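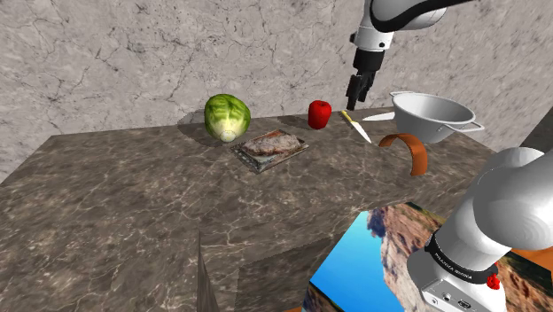

Benjamín Retamal has argued, in comments on an earlier version of this work, that a grasping result obtained in rendered kitchens tells us about the renderer first and about the planner second, and that any success rate should be read in that order. We agree with more of this than we did when we started. The present section reports what happened when we took the Tondach planner, with the Mizuno segmentation front end, and tried to find out which part of its score it had earned.

4.2 What the success check measures

The Prurkport test set places food and kitchen items on stone-textured surfaces, with one arm and a two-finger gripper. Fig. 3a is typical in its mix: lettuce, a steak on a metal tray, a red bell pepper, a knife and a white colander share one counter, with the gripper open above the knife. Surfaces are textured from a common pool, and the pool is broad enough that a panel under the counter can carry a stretched canyon landscape. We left these textures as they were. Removing the odd ones would have made the scenes look more sensible and the test easier, and we had no principled rule for deciding which to remove.

Of 312 logged episodes, the stock checker marked 198 as successes. The checker asks whether the target object's center has risen above a fixed height by the end of the episode. It does not ask how the object got there, what else moved, or whether the fingers were the thing holding it. For a single object on a bare surface this may be good enough. For a crowded counter we doubt it.

We replayed every marked success with a second check. It required contact on both finger pads, a hold of 2 seconds, and no displacement of any neighboring object beyond a small tolerance. Under this rule 11 episodes changed from success to failure. That is a small share, and a reader could fairly say it confirms the stock checker. Our concern is where the changes fell: all of them involved a target close to a second object. In other words, the checker is most generous in exactly the episodes that people cite when they claim a planner can handle clutter.

We do not claim that the stricter check is correct. The displacement tolerance was picked by hand, and a cook moves things aside all the time without anyone calling it a failure. A tolerance that made sense for a tin would be silly for a lettuce leaf. We tried making it depend on object mass and gave up, as the masses in the asset files looked to us like guesses.

4.3 Segmentation near contact

Mizuno produces one mask per object from each camera view, and Tondach fits grasp candidates to the masked points. The front end was tuned on views in which the gripper is small and far from the target. Late in an approach neither condition holds. Parts of the target may be hidden by the fingers, and a neighbor may touch the target in the image even when there is free space between them on the counter.

Fig. 3b shows the kind of view that matters. The apple overlaps part of the opened tin beside it, and one linkage of the gripper covers a corner of the same tin. The stem end of the apple is in shadow, with the fingertips right next to it. A person has no trouble telling the two apart, a glossy red fruit and a tin of something pinkish gray. A segmenter that leans on color should have little trouble either, and this is why we think views like it are less of a test than they appear. Swap the apple for something closer in tone to the contents of the tin and the boundary has to come from shape or depth, where we trust Mizuno less.

Figure 3. Two rendered views from the kitchen scenes. (a) Room view, at the head of this section. (b) Close view past the open fingers, with the apple and the opened tin on brown marble and part of a gray marble slab at left.

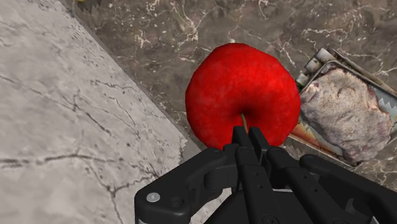 Sayaka Tsuji suggested that the planner should ignore late masks altogether: freeze the target estimate once the wrist is within a set distance and finish the motion blind. We built this variant. It removed most of the jitter in the final approach, which had been the visible symptom, and we were briefly pleased with it. The trouble is that in simulation nothing disturbs the target after the freeze unless the gripper itself does, so a frozen estimate is nearly always a good one. The variant is being rewarded for a property of the test bed. We would not ship it on this evidence – nor would we throw it out.

A fairer trial would nudge the target after the freeze, by an amount the planner cannot predict. Prurkport has no hook for this between control steps. Adding one meant changing the stepping loop, and after that our runs no longer matched the published ones exactly, even with the nudge set to zero. We traced part of the mismatch to the order in which contacts are resolved. The rest we could not explain, and for that reason the nudge runs are left out of the main results.

4.4 Knives, tins and other thin edges

Two asset types deserve a separate warning. The knife is thin compared with the point spacing of the depth view, so its blade often yields too few points for Tondach's normal estimate. The planner then falls back on the handle, by accident, and the outcome looks like good sense. We found no term in the cost function that prefers handles. Papers that describe such behavior as emergent should show that it survives a denser point cloud; ours did not survive in every case.

The opened tin has the opposite problem. Its torn lid edge, with a row of sharp teeth, is modeled in detail for the renderer, but the collision shape used by the planner is a convex hull. Grasps that would close on the teeth are therefore judged as grasps on a smooth wall. Neither check described above can catch this, and we know of no simple repair short of replacing the hull. We have done so for the tin alone. The results for all other open containers should be treated with caution until the same has been done for them.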